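Home | Features | Makers | Food | Archive | Subscribe

We use cookies to keep you signed in. Accept | Manage settings

The Long Table at Drotavstead

By Remo Farina
February 2021

Ingeborg Strebel bought her first dining table at an estate sale when she was newly married. It seated 16 with both leaves in, and she has eaten at it ever since. These days she mostly eats alone at one end, with the radio on.

Tables that size are getting hard to place. Macarena Segura runs Coste, a secondhand furniture shop in Drotavstead, and she turns down more big dining sets than she takes. People moving into apartments want something for four. The long ones go to churches, or to restaurants, or they sit in a barn.

Last winter that began to change. With kitchens doubling as offices and classrooms, Segura started getting calls from families who needed room for two laptops, a pile of homework, and lunch. She sold 46 large tables by spring, including one that had been in the shop so long the staff used it for wrapping. 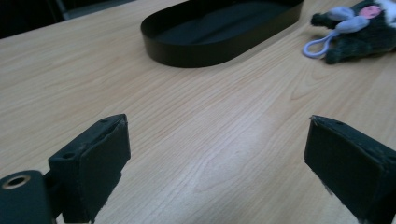

Prices have gone up, but less than you might think. A plain oak table in fair shape still sells for around $200 at Coste, and delivery inside the county is extra. Walnut costs more. Anything with its original chairs costs a good deal more, and Segura won't split a set.

Eylül Duman bought one of the plain ones. She teaches seventh grade science from the north end while her two boys work at the other. They tried separate rooms first. The younger one kept wandering off, and the older one couldn't get a signal upstairs. Now everyone clears off at five and the plates come out.

"It's loud," Duman says. "We take turns with the headphones."

Repairs are steady work too. Defne Ağca fixes loose joints and stuck leaves in a shop on Gudier Street, and she tells customers to leave the finish alone until they have lived with it for a year. Most of the rings and scratches they bring her stop bothering them by then. Wobbly legs she will see right away.

Strebel has had two offers for her table. She said no to both. Her granddaughter wants it in March, when she moves into a house with a room long enough to hold it.

Contact us | Copyright Adotico Magazine | Back to top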